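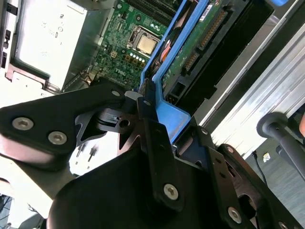 **What does a project mean when it says it "created" a rural job?**

Usually that someone was trained, given some equipment and written down on a list. Whether that person earned anything from it a year later is a separate matter, and most final reports leave it out.

Notes for session 5, beekeeping and youth income. Course reader: Ilham Naciri. Revised Sep 1, 2023.

## The Tisov beekeeping project

Tisov gave hives to young people in dry hill villages and promised them a market for "premium mountain honey." The proposal has 3,000 hives in it. It has very little on what the bees would eat between the end of the spring bloom and the fall rains, and I'd start there. A hive that has to be fed sugar all summer is a cost, and someone has to carry it.

Look at how income was worked out:

- Yield per hive comes from a good year in the Rustano valley, which is irrigated.
- The price is what a jar sells for in a city gift shop. A producer at the farm gate gets much less.
- Labor is entered as zero. The young people are called "beneficiaries," so their hours cost nothing.
- Jars, labels and transport are left for "phase 2." I have not found a phase 2. 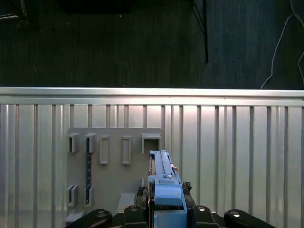

*Fig. 2. Gray mounting board and blue plastic part.*

## Who buys the honey?

The plan names one buyer, Hilen, and attaches a letter of interest. Read that letter closely. It gives no volume, no price and no date. A letter of interest is polite, and a bank wouldn't lend on it.

Niche products have a plain problem: the niche is small. If 30 villages follow the same plan, they are all selling to the same few shops. The Tennant review raises this in two sentences and then recommends expansion anyway. I can't follow the step from one to the other, and you should try before you cite it. 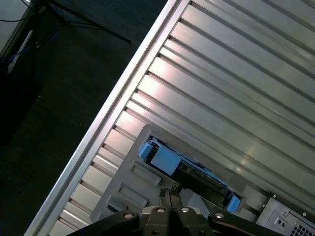

## Reading for next session

Read the Tennant review, annex included. The dropout figures are in the annex and did not make it into the summary.

Bring short written answers to these:

1. Who owns the hives if a participant leaves?
2. What would the same money have done as cash grants?
3. Which number in the proposal would you most want to see a receipt for?

One page is enough. Please don't quote the project's own brochure as evidence of results.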